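Somebody broke the window at Keskin's again

31 Mar 2018

I was halfway through my coffee this morning when my neighbor Maren called to tell me that Keskin's, the little grocery on Korberg Street, had its front window smashed overnight, and that whoever did it had left an ugly word in red paint across the door. It's the second time since June. I've been buying my bread there for 15 years, and I sat at the kitchen table and just felt sick about it.

So I put my boots on and walked over (it's a longer walk than it used to be, or my knees say so!). Vsevolod Harasym was already out front with a bucket and a stiff brush, and a few of us took turns scrubbing. The police had come and written things down. They called it vandalism — I'd call it something else, and I told the officer so.

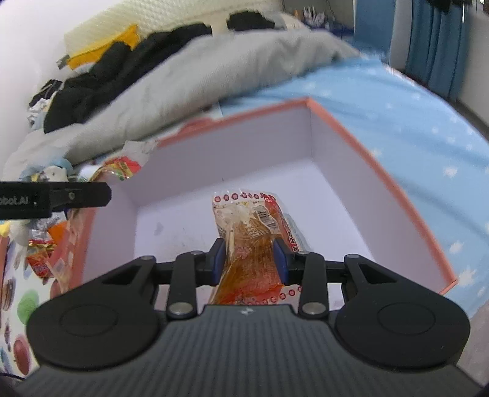

By noon the jar by the register had $286 in it toward the new glass, and people kept coming in to buy things they didn't need, me included. If you're in the neighborhood, the store is open until nine tonight, and there's still paint on the bottom of the door.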